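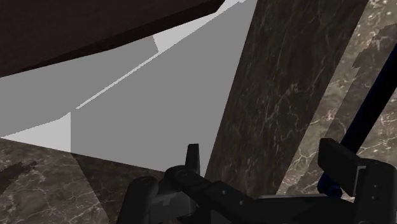

Dark chocolate brown against flat grays, computer render.

Painting a room gray when you have dark wood trim

Quick version, I'm halfway through the hallway and the roller is drying out.

Pick the gray last. Trim, floor, big furniture first, then gray. Warm brown makes a cool gray go blue, esp. after dark. Get sample pots, paint them on cardboard, move the cardboard around the room for a couple days. Check at 7 in the morning and again with the lamps on.

Measure. Width times height for each wall, add up, take off doors and windows. Mine came to 364 sq ft. Double it for 2 coats, then read the coverage on the can. Buy it all at once and mix the cans together in a bucket.

Prep:
Fill holes, let dry, sand with 100 grit then something finer.
Wipe dust off with a damp rag. Let that dry too.
Tape the trim. Press the edge down with a putty knife, hard.
Prime any patches or they flash thru.

Cut in one wall, roll that wall, next wall. Don't cut in the whole room first, you'll see teh edges. Pull tape while the last coat is still a bit soft.

Ceiling: paint it before the walls. Lavanya did hers after and had to redo two walls.

Doors and baseboards in part two, probably November.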